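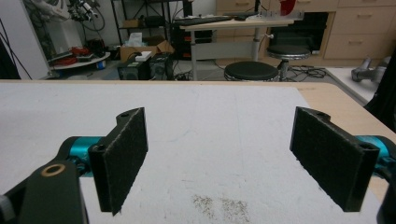 Mon 23 August

Went back over the Rinlow governor's race poll with Zoila Pacheco. The campaign says early voting will add 2000 votes in the county. I don't buy it. Their count comes from pledge cards, and a card signed at a fish fry is a long way from a ballot.

Checks so far:

- Matched the May pledge list against the voter file. 67 names had no match. Some could be bad spelling, so I'm not calling them fake yet.

- Called 21 people from the matched names. Three said they had never signed anything. Small sample, don't quote it.

- Asked Maximiliano Ibarra how Dralleo weights by age. He sent the old memo again. It doesn't cover early voters at all.

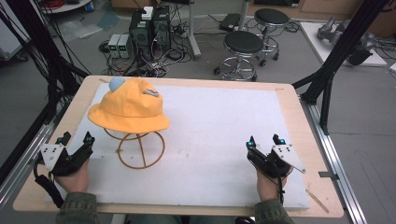
Still open

Does "likely voter" mean the same thing in both waves? Zoila thinks yes. The question wording changed between them, so I want to see the script first.

The restored-rights voters are in the turnout model as a flat bump. Where did that number come from? No source in the sheet, only "per Nguyen" in a cell note.

Don't send the chart out until the script turns up. Max to ask Dralleo again tomorrow, in writing this time.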